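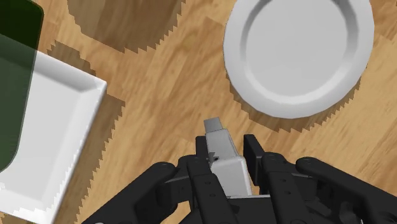
How to finish the Drirkholm supply run in Hadska

The Drirkholm run opens once you reach level 10 and have spoken to the quartermaster in Kaewkla. It pays well, but most players fail it the first time by carrying too much. Before you leave town, clear your pack down to the following:

One light weapon
Two repair kits
Rope
Food for one night

Your carry limit at this point is 200. Anything over that drains stamina on the ridge, and you need stamina for the climb. 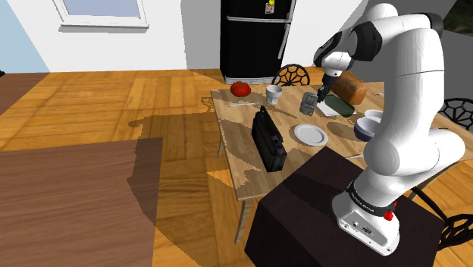

Food in Hadska is split into fresh and sealed, and the two behave differently on long trips. Fresh items heal more but spoil when you rest at a camp. Sealed items heal less and never spoil. If you have both a loaf of bread and a can, like the two on the table here, eat the bread before the ridge and save the can for the far side.

Take the lower path out of Kaewkla and follow the river to the Stuner bridge. Don't cross it. Climb the bank on your left and tie the rope at the broken post — the prompt only appears if you are crouching. At the top, wait for the patrol to turn, then run for the storehouse.

Hand in the crates at the desk to collect 303 coins. The reward was lower before the November patch.

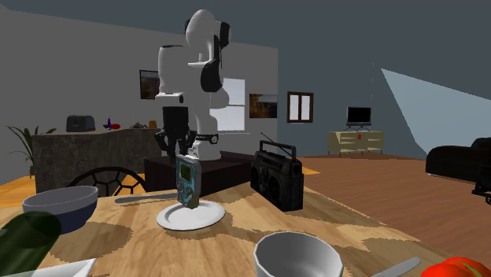 A handheld console on a white plate.

If the desk prompt doesn't appear, leave the storehouse, rest once and go back in.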